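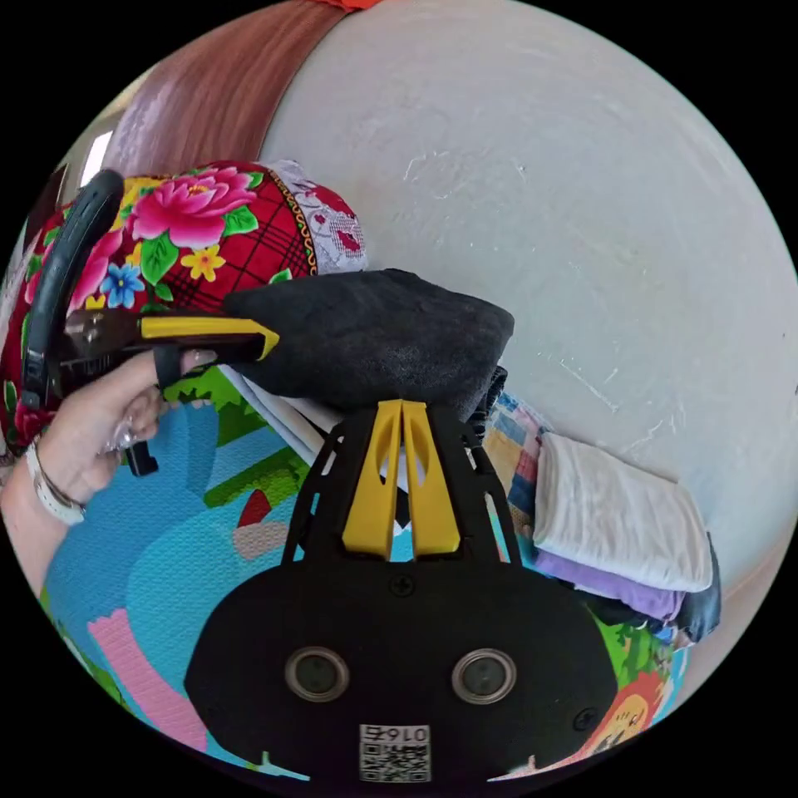
Diddale Folding Set
Data card, last edited 2020-07-15
Kept by Lavanya Joseph and Ajith Sastry

What's in it

Cloth, mostly. Diddale is a collection of 2,656 short recordings of household fabric being folded, stacked, smoothed, and sometimes folded again by a person who didn't like the first try. It covers towels, pillowcases, scarves, cushion covers, and plain dark fabric that shows every speck of lint in the county.

We began with 70 textile items and retired 16 that had frayed, shrunk, or gone home with their owners. The remaining 54 are listed in items.csv. The "color" column was filled in by two people with firm and different views on where pink ends. Please don't train anything on it.

How it's split

train: 1,072 recordings, one item at a time
mixed: everything else, with two or more items on the work surface

The mixed part is harder and also looks more like anybody's spare bed. Florals next to florals are the worst case. Several of our labelers lost the border of a peony print completely and drew the outline around a flower instead. Those labels were redone in Vornen, our annotation tool, which crashes if you undo more than twice.

Labels

Each recording has a start state, an end state, and a fold type. Fold types are half, third, roll, and "other." A large share of "other" is fitted sheets. Lavanya wrote a six-page guide to fitted sheets and has asked that it not be cited.

Trim gets its own tag (lace, fringe, band, none). It snags, it curls under, and it makes a tidy edge look like a bad one.

Known problems

Black fabric on a dark surface is under-labeled.
Folder names from the Luvulbridge sessions use the old spelling, "pilowcase." Fixing it broke the loader, so it stays.
Ajith's folds lean left.

Loading

Unzip into data/ and run vieira_load.py. Vieira needs the folder names left alone, see above.

Planned for September: blankets, if we can find a shelf that holds them.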